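A gripper that learned its way round the table first

Shiela Cruzado has spent the winter building a robot arm on a bench in Zultedmont. Most of its early mistakes were made on a computer, in a room that doesn't exist.
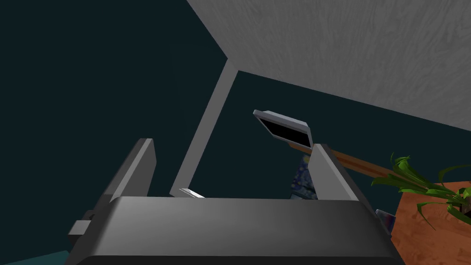

Words by Jade Simard
Features | Workshop | 7 min read

The arm is called Lumbao, after a dog, and it lives under an old bedsheet at the back of the Granis workshop. Shiela Cruzado takes the sheet off, folds it over a stool and checks that the emergency stop is plugged in before she touches anything else.

"I forgot once," she says. "It swung round and took my tea with it."

Cruzado repairs lifts for a living and had never built a robot before. She wanted one that could tidy a desk: pick up a pen, put it in a pot, move a book to one side. She gave herself a budget of £800 and stuck to it by buying second-hand motors and cutting the brackets herself. The shoulder joint came out of a broken packing machine. The gripper is a plain one, with two flat fingers that slide apart and together, and it is the third she has made. The first couldn't hold a pencil and the second could hold it too well.

Granis charges its members £24 a month, and for that you get a key, a shelf and a share of the bench. What you don't get is a space to yourself. On Sunday afternoons there are people building bicycle frames and a kayak, and an arm that moves without warning is not welcome among them. Her time with the motors switched on is limited to the evenings.

So she works on the rest at home, on a desktop computer her brother was getting rid of. The software is called Plisia. In it she has a model of the gripper, drawn from her own measurements, and a furnished room for it to work in. There is a table with things on it, a plant with long leaves, a tablet with a black screen, a few small items that are easy to miss. She can put the gripper at any height and angle, see what is within reach, and run the same move again with one number changed.

The camera view sits behind the fingers and moves with them, and it took her a while to get used to. When the hand tips, the whole room tips. A tabletop can end up as a grey slope going off to one side, and the wall where you expected the floor. Early on she would lose track of which way was up and have to reset the arm to its starting position.

"You learn to look at the fingers and the thing you want," she says. "Leave the rest alone. It's the same in a lift shaft, to be fair. You look at the bit you're working on."

Her first hundred or so attempts were bad. The hand came in too low and hit the table, or too high and closed on air. She kept a notebook of these with a column for what went wrong, and the commonest entry is "angle". The fingers have to meet the object square on. If one touches before the other, a light object slides away, and a thin one lies flat and can't be got hold of at all.
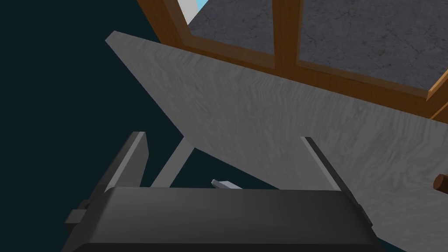 Small pieces were the worst of it. A book has sides you can grip. Something the size of a rubber wants the fingers centred on it and the wrist turned to match, and there is very little room for error between touching the object and touching the table. Cruzado dealt with this by splitting the move in two. The hand goes to a point above the object and stops. It turns the wrist, then comes down slowly with the fingers wide open. It costs a second or two each time and she doesn't mind.

By the spring she had logged 3000 runs, most of them overnight. The computer was in the spare room and the fan kept her awake, so it moved to the kitchen.

Carrying the settings over to the real arm was slower than she had hoped. In Plisia the joints go exactly where they are told. On the bench there is play in the elbow, and the cable to the gripper pulls when the wrist turns past a certain point. She rerouted the cable twice. She also found that her measurements of the fingers were out, one being slightly longer than the other, and filed it down by hand one lunchtime.

On the evening I visited, she set out a pen, a matchbox and a paperback and let Lumbao get on with it. It moved the matchbox cleanly. It picked up the pen on the second try. It nudged the paperback towards the edge of the bench, stopped, and waited for her to come and look.

She wrote that down too. In her last full test on the bench, 75 per cent of the pick-ups worked, counting second tries. She thinks the elbow is to blame for most of the failures and has a new bearing on order. Until it arrives she is back on the computer, trying the approach from the side instead of from above, which ought to suit books better.

The kayak builder came over before we left and asked if it could hold a tin of varnish steady. Cruzado told him to come back in May.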